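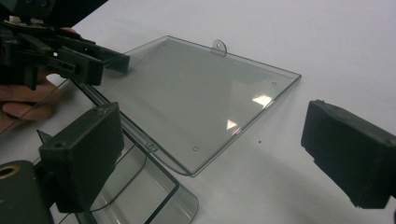 Clear plastic lid, with its little tab at the top.

Plorevard wheels are in, and the Vomero wagon gets them first

Jun 15, 2023

We've been teasing this one since May, and we can finally talk about it! The first set of Plorevard forged wheels has arrived at the Citow workshop, and they're going straight onto our long-suffering Vomero wagon, the one many of you have seen parked out front with its hood up.

Plorevard does things a bit differently. Each wheel starts as a solid forging and is then machined down, spoke by spoke, until there's very little left that doesn't need to be there. Our set is the ten-spoke in satin bronze (we went back and forth on gunmetal for far too long, and yes, bronze was the right call). The center caps are plain, no logo, and they sit flush with the face of the wheel. On a car with sides as long and flat as the Vomero's, that bit of depth behind the spokes changes the whole stance. It looks lower before you've even touched the springs.

And we are going to touch the springs. The MacAulay kit we're fitting drops the front a little more than the back, so the wagon sits level when it's loaded with luggage and dogs. We drove a car with the same kit for 200 miles on some truly awful county roads and came back grinning — firm, but it never crashed over the bumps, and the steering felt a lot more awake. 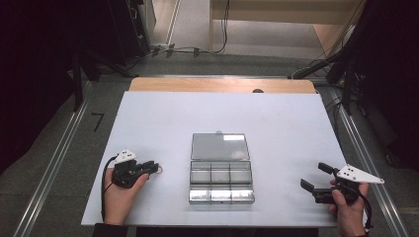
Small parts matter on a job like this, and the hardware for a wheel swap adds up fast. There are lug bolts, locking bolts, valve stems, hub rings and the tiny clips that hold the center caps, and every one of them has a way of rolling under the lift. If you're doing this at home, get yourself a clear box with a hinged lid and six compartments, two rows of three, and give each kind of part its own spot. Put the locking key in there too. We've had more calls about lost locking keys than about anything else we sell, and getting those bolts off without one is a miserable afternoon.

A quick note on torque, as we get asked every time. Follow the figure in your owner's manual, tighten in a star pattern, and check the bolts again after the first 50 miles or so of driving.

The plan from here is to put 500 miles on the wagon with the new wheels and springs, have the alignment checked, then take it up the hill road for some proper photos. We're also trying two different tires, one quiet and comfy, the other a good deal stickier, and we'll run each for 300 miles before we pick a favorite. Full notes on both will be in the next newsletter.

Want to see the bronze finish in daylight? Come by the shop. The wagon is usually out front, and we're always happy to pop the hood.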